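Arm's back up, notes before I forget

Long week in the shop at Prumside. The arm started missing picks in August, just a hair to one side, and I kept fixing it in software like an idiot. Add an offset, works for a day, add another. Had 5 of them stacked up before Trinidad Quezada looked over my shoulder and asked if I'd checked the bolts. I had not checked the bolts.

Mount was fine. The board wasn't — one corner had worked itself up a little and the whole work surface was sitting crooked. So everything off, wiped down the table, maple back on, screws in snug at the corners, all the offsets deleted. Then retaught the home position and the corners from scratch. Slow going.

Blocks went back on for testing. Same beat up set as always, red star and cylinder together, the two blue ones side by side, yellow one over by the gripper. I like the star for this, it shows a bad grip angle right away.
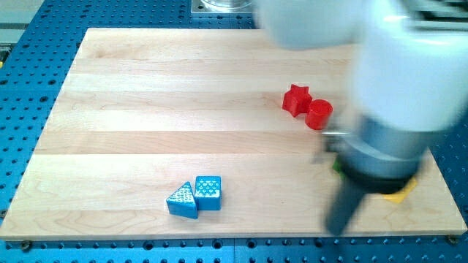
What I'd do different

Check the screws first. Every time. I put a line of paint marker across each head now so I can see if one turns.

Write down the torque — I went by feel again, dumb.

Log the cycle count. Ours said 865 since the last regrease and Sunil Nanayakkara wants it done at 2,000, so theres time. Need to order grease from Udbridge anyway, they take forever.

Cable tie on the wrist still needs replaceing. Tomorrow maybe.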